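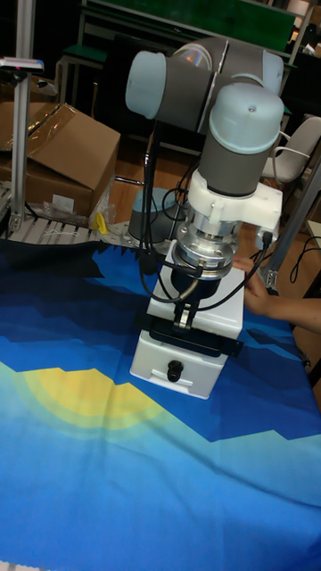
The slow road to Lokow

I took the Saturday bus to Lokow with one small bag and a cheese roll, and I'd do it again tomorrow! The ride from Hadeck takes four hours (a car needs two), and it stops at every village with a bench. I read, I dozed, I ate the roll far too early. Past Jevent the road climbs through beech woods, and the whole bus went quiet for the view.

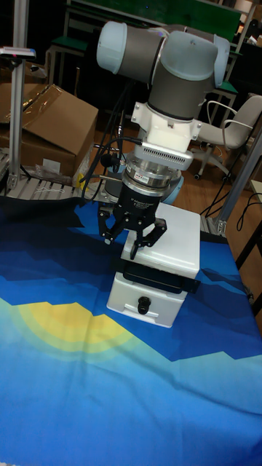

Do you need to book ahead?

Outside October, just turn up and pay the driver. In leaf season the seats go fast, so get a ticket at the Hadeck station the day before and sit on the left – the river's on that side nearly all the way, and the last bus back leaves at 7.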